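Clearing a table: tips from the robot trials

Most advice on clearing dishes comes down to habit. A test by the Sukness home robotics project gives some of it a firmer footing. The team ran a two-armed robot through 1,000 table-clearing tries in simulation, using a method called Terness, and logged every dropped or bumped dish. Of those, 184 ended in a mistake, and the pattern is useful in any kitchen.

Start with the dish nearest you. When the robot reached over a close plate to get a far one, errors almost doubled. Take the near plate first and the way to the rest is open.

Stand square to the table before you reach. The method makes the robot stop its base and bring both arms to the same height before either one moves in. Runs that skipped this step accounted for most of the tipped dishes.
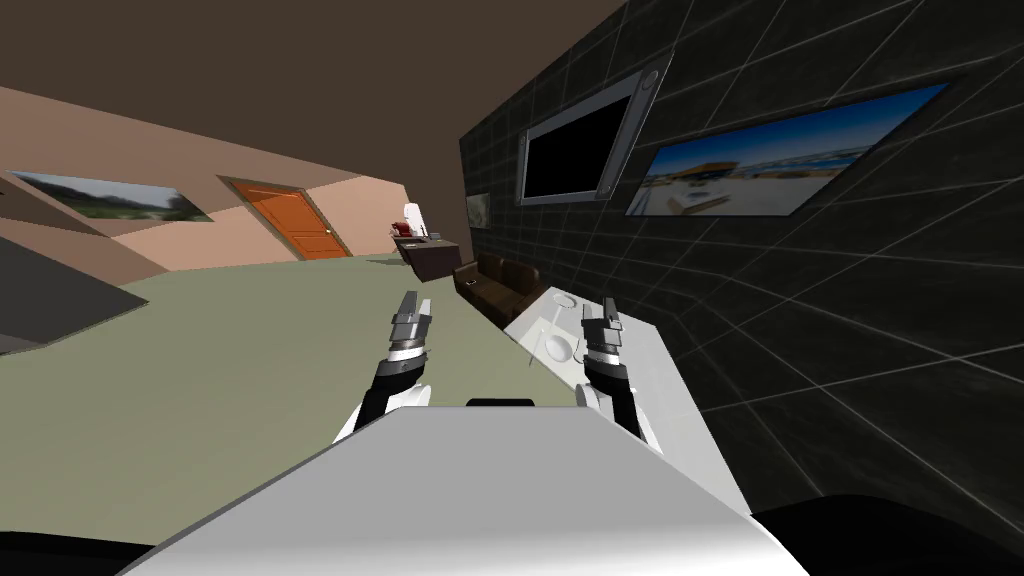
Simulated view from the robot, with two dishes on the white table.

Keep plates at least 3 inches in from the edge. Dishes set closer were often pushed off by the first touch. The same goes for people carrying something in the other hand.

Leave a gap between dishes – 2 inches is enough for fingers or a gripper. Plates that touched tended to slide together when one was lifted.

White dishes on a white table gave the vision software trouble, mostly at the rims. If you have a home robot, or someone in the house with poor eyesight, use a darker cloth or placemats.

Don't stack on the table. Lift each dish clear, then stack at the counter. The robot was slower this way but dropped less.

The trials covered plates and shallow dishes only. Glasses and flatware are next – Clorkivia will run those on a real arm in January.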